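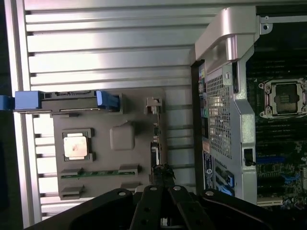

Other Transaction Agreement follow-on: does the prototype award have to mention production?

Posted in Defense Contracting > Agreements and Non-FAR

We are a small subcontractor (ruggedized compute, 20 employees) under a prime called Grikard. Grikard holds a prototype Other Transaction Agreement with one of the services, awarded through a consortium. Our piece is the processing unit for a vehicle-mounted sensor package. The prototype phase closes out in November and the program office has started using the phrase "follow-on production" in meetings.

I have read our subagreement twice and the word "production" does not appear in it. Grikard says their base agreement covers it but will not send us the page. My contracts background is all FAR-based. Two things I need to understand:

Does the follow-on authority have to be written into the original prototype award, or can the government add it later?

If Grikard gets a production OT, are we carried along automatically, or can they recompete our part?

For what it's worth, our subagreement has 7 attachments and the data rights one is the longest. No cost share on our side.

kestrel_bids

The statute is 10 U.S.C. 4022, subsection (f). Read that before anything else. The follow-on can be awarded without further competition if competitive procedures were used to select the parties for the prototype transaction and the participants successfully completed the prototype project. An agreements officer can also make the award before the whole project is finished if a particular piece of it has been completed successfully — look for how "successful completion" is defined in the base agreement, as it is often tied to specific exit criteria.

On notice: the safe practice is for both the solicitation and the agreement to say that a follow-on may be awarded. There have been bid protests over exactly this, and an agreement that is silent invites one. Ask Grikard for the language from the original request for prototype proposals. That document went to the consortium membership, so if you were a member at the time you may have it already. Search your mail for the proposal call number and check the section on award information.

On your second point, no. The authority runs between the government and the parties to the transaction. Your rights come from your subagreement. If it has no option or exclusivity clause, Grikard can buy the processing unit from anyone who meets the spec. The data rights attachment matters here: if you delivered the design with unlimited or government purpose rights, your position is weaker than if you kept the board layout proprietary.

Toter

Just ask the agreements officer, they will tell you. We did and had an answer by 5 that afternoon. It's all FAR anyway once you hit production.

Ackermann

The post above is wrong on both counts. A production OT is still an OT; the FAR does not apply unless the follow-on is written as a procurement contract, and the statute permits either form. Also, a sub should not go directly to the agreements officer. There is no privity and most primes prohibit it in the communications clause. Check yours before sending anything.

One item to add to the first reply. Get a teaming agreement or a letter of intent in place before the prototype closes. At Drilosico we waited until the production proposal was in and spent some 105 days negotiating a price we could have fixed earlier. Ask for a stated workshare, a not-to-exceed unit price with a quantity range, and a clause on obsolete parts. If processors or memory go end-of-life between prototype and production, someone pays for requalification, and the default is usually the sub.

drilo_contracts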